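3. Results of the walking survey

We asked pupils at Collasano school how they get there in the morning. Of the 503 forms we handed out, 232 came back filled in. Walking was the most common answer, followed by the bus. Most walkers said the trip took 15 minutes or less.

The forms also had a space for comments. Several pupils wrote that they take the bus in bad weather, mainly on the longer routes.
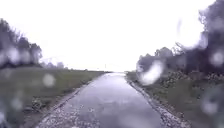 Valeriano Valcárcel entered the answers in a spreadsheet and I checked them. We left out 2 forms where more than one main way of travel had been ticked.

4. Problems

We did the survey in July, when the older classes were already on exam leave. Their answers are missing, and the share of pupils who cycle may be too low.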